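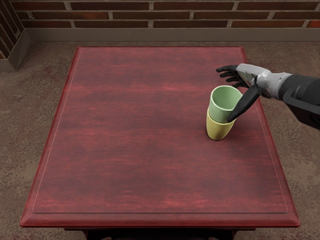

Cup stacking in the simulator, hand on the green cup.

4. Recording your first stacking demos

Okay, the headset is paired and Jeltireo is open, so now comes the fun part -- driving the hand yourself! I start everybody on the two cups because the job is short and you can see right away how well your fingers are mapped.

1. Pick Cups from the Lindar scene list and wait for the table to load. The first load is slow (my old laptop takes 70 seconds), so don't click it twice or you'll get two sessions fighting over the same port. The default is 2246 if you need to open it up in your firewall.

2. Hold your own hand flat and still, then press Align. Keep it there until the tone stops.

3. Press Record, then move. I like to come in from the side with my thumb low and my fingers up past the rim, and then close slowly. If you come straight down, your own black fingers hide the cup and you're guessing.

4. Lift the green cup, carry it over the yellow one, and lower it in. A little tilt is fine. Let it settle, open your hand wide, and back away before you press Stop.

5. Give the run a Keep or a Toss. Be picky here!! I toss any run where I bumped the yellow cup on the way in, even if the stack came out okay.

Note: The cups start in a new spot on every reset. Leave that setting on. I turned it off in March to save time and ended up with a policy that only knew one corner of the table (a whole afternoon gone).

Note: Sisodia saves each run as soon as you press Keep, but it won't show up in the Nostomo viewer until you hit Refresh.

Caution: If the fingers start to jitter or sink into a cup, stop squeezing. Open up, toss the run, and do step 2 again. Squeezing harder makes the physics blow up and the cup goes flying -- funny once, but it leaves junk in your data.

Caution: Take a break after 3 sets. Tired arms make shaky demos, and the robot will learn the shake right along with everything else.

How many runs do you need? My own set has 1000 in it, but you can try a test training long before that. See section 5 for how to start one.

Last updated Oct 4, 2022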